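Went to the Brindent cargo bike social last night, the one that ends with a show in the old tram shed. Short thread for anyone thinking of going in March.

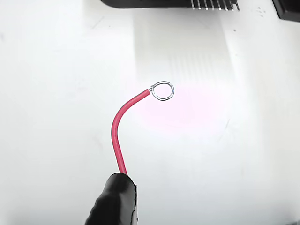 Muireann Mac Suibhne
@muireannrides · 9:06 PM

1/ The ride out is easy. Flat along the canal, one climb after the Tullent bridge, then side streets. I was on my single speed and did not have to walk any of it.

2/ Pace was slow enough to talk. Enda Cullinane led and stopped at every light, even the long one by the bus depot. Six of us had kids on board and we all got in before the doors closed.

3/ Bike parking is inside the shed, along the back wall. Bring your own lock. The racks are the low kind and a fat tire will not fit – lean it and lock through the frame.

4/ The show was Kombo, a dance piece for two people and a very long ladder. No talking, no story I could follow, but the last part with both of them hanging off the same rung was worth the ride on its own.

5/ Seats are benches. Take a sweater. It runs an hour and there is no break.
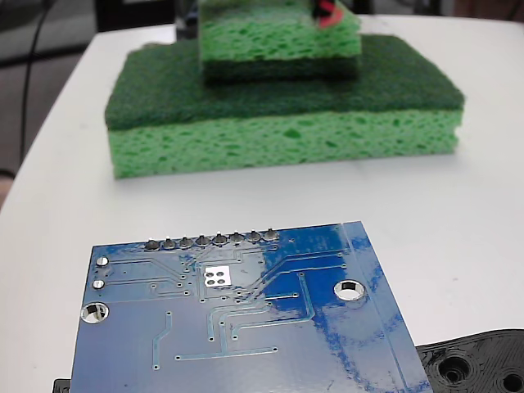

GETTING HOME

6/ The group ride back leaves 9 minutes after the show ends, so use the restroom first. If you miss it, the canal path is lit as far as the bridge and dark after that.

7/ Food: the Mavau truck was outside, cash only. The bean rolls were good. They were out of everything else by the time I got to the window.

8/ Enda says the mailing list is up to 2,422 people now, so tickets for March will probably go fast. I got mine at the door this time and would not count on that again.

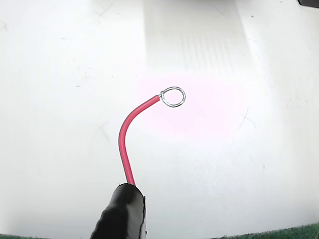 Red wire, bent over in a smooth curve.

9/ I'm going again in March. If you want to ride out from the north side with me, reply here and I'll post a meeting spot.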